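3.2 Garment retention in the Ernville households

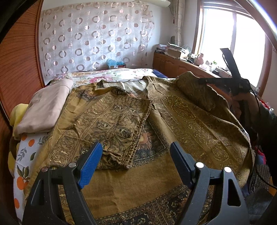 Households in the Ernville sample kept clothing for longer than they reported wearing it. The inventory covered 3,288 garments held by 445 respondents, each of whom completed the wardrobe diary in November and a follow-up interview 6 months later. Items not worn between the two contacts were coded as inactive, following the scheme set out in Li and Hendricks.

Knitwear and other tops made up the largest share of inactive items. Respondents gave fit as the main reason for disuse, followed by damage they had meant to repair. Few had sold or donated anything during the period, although most said they intended to.

Figure 3. Long-sleeved garment laid out on a bed, neckline toward the far side.

Interview responses were coded separately by Jinfeng Li and a second reader, and differences were settled by discussion. Renters in the Travis district were more likely than homeowners to cite lack of storage as grounds for disposal. Results by household size are given in Section 3.3.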